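Grout haze that keeps coming back on gray wall tile – what am I doing wrong?

posted by Najwa Kassab

Hi all, first time posting, long time reader. We tiled the laundry room in April, plain gray rectangles in a running bond, and my brother-in-law did the grouting while I was at work. It looked great the first night. Next morning there was a cloudy film over the whole back wall, so I wiped it off with a damp sponge, felt very pleased with myself, and by dinner it was back. I've now done this more times than I want to admit.

The tile is a matte porcelain from Follitz and the grout is a cement one, a shade darker than the tile. I've tried warm water, dish soap, and a microfiber cloth that I ended up throwing out. The store wanted to sell me a bottle of Nullico haze remover but the label says to test it first and I'm nervous about it eating the grout. Is it safe? Is there something gentler? And do I need to seal after, or before, or what? The room is 32 square feet of wall, so I can put in the elbow grease, I just don't want to make it worse.

Joscha Janssen

You're not doing anything terrible, you're just moving the haze around. When the sponge water gets cloudy you're painting a thin coat of cement right back on the wall, and it dries clear enough while wet that you think you won. Two buckets, one to rinse and one to wipe from, and change both a lot more than feels reasonable. I did my parents' hallway last year and went through so much water I started dumping it on the gravel out back (not down the sink, please, it settles in the trap).

If plain water doesn't do it, the Nullico should be fine on porcelain. I'd still do a test patch behind the washer. The order I'd go in:

Wet the grout joints first with clean water, so they don't drink up the cleaner.
Put the remover on a small area, maybe an arm's reach wide.
Leave it for 3 minutes, scrub with a white nylon pad, not the green kind.
Rinse twice. Then rinse again with a fresh bucket.
Dry it with an old towel, don't let it air dry.

That last one is what fixed mine. I had been letting it air dry and every bit of leftover mineral stayed put. Matte tile is worse than glossy for this because the surface has a little tooth to it, so the film has somewhere to sit.

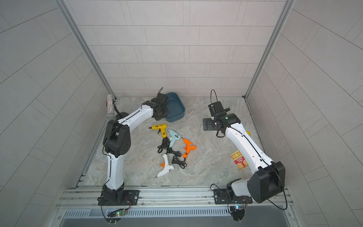
As for sealing, wait. Your grout has been in long enough to be cured, but after all that scrubbing you want it bone dry before anything goes on, so give it a few days with the door open. Matte porcelain itself usually doesn't need sealer. The joints do, or at least they do in a laundry room where somebody is going to splash detergent around. I use a little applicator bottle with a wheel on it and go along the lines in the evening with the radio on. Wipe the extra off the tile before it dries or you'll be back here asking about sealer haze, and I have less good news on that one!

Also check your grout color after you finish. Mine dried a touch lighter than the bag and I blamed the cleaner for a week, but the spare bit I'd kept in a cup looked the same.

hourani_hardware

Vinegar. Half vinegar half water. Works every time and costs nothing.

Joscha Janssen

Careful with that one – vinegar is an acid too, and a cement grout doesn't love it. Once, weak, rinsed right away, okay. I wouldn't make it a habit, and never on marble or limestone if anyone else is reading this with a stone floor.

Comments (4)

tilda_p: The two bucket thing is so true. Did my bathroom on a Sunday and was still rinsing when it got dark.

mosswick: Does this work on epoxy grout? Ours is epoxy and the haze is like glue.

Joscha Janssen: @mosswick no, different animal, you need a remover made for epoxy and the sooner the better. Look on the grout maker's site for the matching one.

Najwa Kassab: Update, towel drying did it!! Back wall is clean two days running. Starting on the side walls tonight, and I bought a second bucket.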